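Print this page | E-mail this page

March 2, 2024
By Nanami Onishi

Speaker notes: Planning for two arms when one of them is waiting

Slide 1. Title. Say who I am and what I work on: the motion planner in Rematano, mostly the part that decides what both arms do between grasps. Perception is a separate team. Send those questions to the Flivov people after the session.

Slide 2. The old planner. We treated the two arms as one big robot and planned every joint together. It worked in open space. On a countertop task with a tray and other objects lying close by, planning time went up to 12 seconds, and most of that went into moving an arm that had no job yet.

Slide 3. What we do now. Each arm gets a role for each step: active or holding. The holding arm is planned once, to a parking pose, and then becomes a moving obstacle with a known path. The active arm plans against it. If the active arm fails, we release the holding arm and try again with both. Pause here. People usually ask about deadlock, and the answer is on slide 6.

Slide 4. Simulator view, marble countertop. Leave it up while I talk about roles.
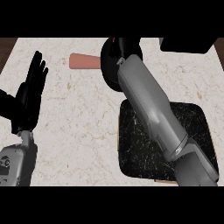

JULTHAM, December —

Test notes from the simulator week start here. I am reading from them with small edits.

The right arm is the active one in this step and the pink object is its target. The left hand is parked upright, clear of everything on the counter. Point out how much of the black tray is under the right forearm. Our early collision model only checked the hand and wrist against the tray, so it accepted paths where the forearm came down too low. The fix was to add the full forearm casing to the check. It costs a little time per query and we kept it.

Second point, for the perception crowd. From this view the black hand hides the narrow end of the pink object. If the pose estimate is refreshed at this stage, it can jump. We freeze the object pose once the hand is inside the approach distance and only unfreeze it after the grasp check returns.

Slide 5. Results. We ran 81 layouts with the same start poses. The old planner timed out on 15. The new one timed out on 6, and all 6 had the target between the two arms, where either arm could have taken it. Role assignment picks the wrong arm there more often than I would like. Don't rush this slide.

Slide 6. Deadlock. The holding arm has a timer. When it runs out, the arm goes back to its home pose and the step is replanned from there. It is a crude rule. Løken has a branch that scores both role assignments before committing, and I will show the log output if there is time.

Slide 7. Tooling. Show the replay command. Every failed plan is saved with the world state and the random seed, so it can be run again on a laptop. Mention that replay files from before the forearm change will load but give different collision results.

Questions. Repeat each one into the microphone.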